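Keeping a fabric armchair nice

I've had my grey armchair for years now and it still gets compliments, so I thought I'd write down what I do with it (not much, if I'm truthful!). The main thing is a weekly once-over. Take the cushion off, run the soft brush of the vacuum over the seat, then go down the sides where the crumbs hide – and there are always crumbs. A woven fabric holds on to dust far more than you'd think.

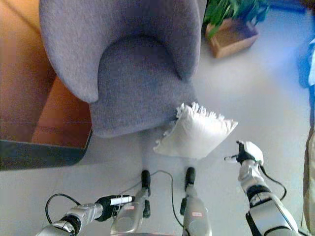 Plants near a chair are lovely, but do water them with a small can and go slowly. My friend Zainab splashed hers once and the mark took 2 goes with plain water and a white cloth to shift. Dab, don't rub, and work from the outside in.

Pale cushions need a bit more love. I give mine a good plump every evening, shake them by the corners out in the garden when it's dry, and wash the covers at up to 40 degrees, inside out, with hardly any powder. Anything with trimmings goes in an old pillowcase tied at the top, otherwise it all ends up in knots.

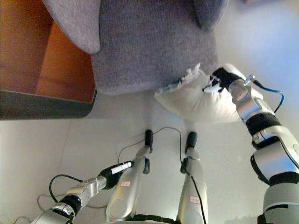
Can I put a cushion in the tumble dryer?

Check the label first. If it allows it, use the lowest heat, pop a couple of clean tennis balls in with it and stop every so often to pull the filling apart with your fingers.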